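Stullance Needs Lore Readers for Obura

16 shares
4 comments

Wavcombe is looking for readers to check the story of Obura, a fantasy role-playing game set on the drowned continent of Tutow. The work is paid, part-time and remote, and it starts in August.

Readers go through quests, item notes and in-game books and flag anything that doesn't fit the rest of the world. A king who dies in one book shouldn't be giving speeches in another. The script has 1211 entries, split among the team, and most are short — a few lines each. The longer ones are the court histories, written by Ardalan Mousavi.

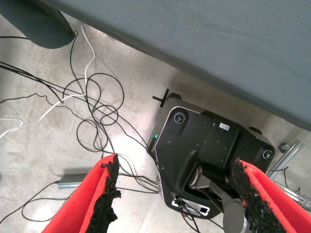
Do I need to have played the first game, Stullance? It helps, but we send every reader the full timeline and a family tree of the ruling houses before work begins.

You should be comfortable with invented names and old-fashioned dialogue, and able to write a clear note when something is wrong. Experience with tabletop campaigns or fan wikis counts. You must be 18 or older.

We pay $70 per batch. Readers can take up to 4 batches a month.

To apply, send a short letter and one page on a plot hole in any fantasy game, book or show. Tell us how you would fix it. Address it to Kuldeep Awasthi, story lead, through the Wavcombe jobs page.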